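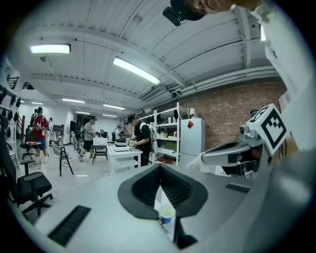 Plivau presenta su pinza manual Raltov para el registro de demostraciones

16 sep 2024

Plivau incorpora a su catálogo Raltov, un kit de captura manual para equipos que entrenan brazos robóticos a partir de demostraciones humanas. El operario sostiene la pinza y ejecuta la tarea directamente, sin teleoperación. El cabezal lleva un cubo con marcador fiducial en blanco y negro, que sirve de referencia para estimar la posición de la herramienta.

Composición y suministro

El kit básico incluye 4 pinzas, 5 juegos de dedos intercambiables, la estación de carga y el software de sincronización. La versión ampliada, destinada a salas con varios puestos de trabajo simultáneos, eleva la dotación a 13 pinzas. El registro se exporta por episodios, con marca de tiempo común para todos los dispositivos de la sala.

«La calibración se hace una vez por turno y queda guardada en el perfil de la pinza. El operario no tiene que intervenir entre un episodio y el siguiente», explica Nuanchan Chantharasri, responsable de producto.

Las pruebas de aceptación, dirigidas por Malte Meinecke, comprendieron 42 tareas de manipulación, entre ellas el manejo de vasos de papel y recipientes pequeños. El protocolo de ensayo se entrega con la documentación técnica.

Disponibilidad

Raltov se distribuye a través de Zasdale. Las unidades reservadas en julio tienen prioridad de entrega. La formación inicial y el mantenimiento se contratan por separado.

Contacto de prensa: Rüdiger Hinrichs, Plivau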